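Akeveo Puts Three Grippers to Work on Old Desktop PCs

STALVILLE, 2/25/26 – Hi, it's Suryani Sinaga from the test bench at Akeveo. Our marketing folks usually write these, but I asked if I could do this one myself, because I've spent most of the winter with this project and I have opinions!

We build small robot cells for shops that repair and recycle electronics. Customers keep asking us which gripper to buy, and up to now our answer has mostly been a shrug and a catalog. So we set up a proper comparison. Same arm, same table, same controller, and three grippers: our own Setiawan two-finger model, the Jelport soft-pad version, and a plain vacuum cup that I was secretly rooting for (it's so cheap).

Each one had to handle the parts you find inside an ordinary desktop tower: memory, hard drive, processor, graphics card. We ran 200 cycles per gripper for each part, and then let the winner go on to 1,000 to see what wore out first.

The vacuum cup was great on the processor, with that nice flat lid, and pretty hopeless on memory modules. The soft pads were kind to everything but let tall parts sway, so we lost time waiting for them to settle. The Setiawan fingers came out ahead overall, and they were 40 percent faster than the soft pads on the full set of parts. 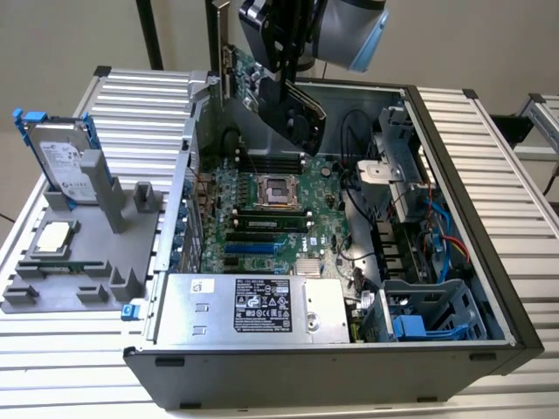
Graphics cards gave us the most trouble, by the way. They're heavy on one side, the bracket wants to catch on the case, and the slot doesn't forgive a tilted card. We ended up slowing the last 5 millimeters way down and adding a force check before the push. With that in place the fingers did fine, though I'd still like a longer set for deep cases, and our shop is cutting one now.

The full results, including the runs that went badly, will be on the Akeveo website in March. If you have a stubborn part you'd like us to try, send it to our Stalville office with a note about how you handle it today. I read all of those, and I'll write back.

Media contact: Suryani Sinaga, Akeveo, Stalville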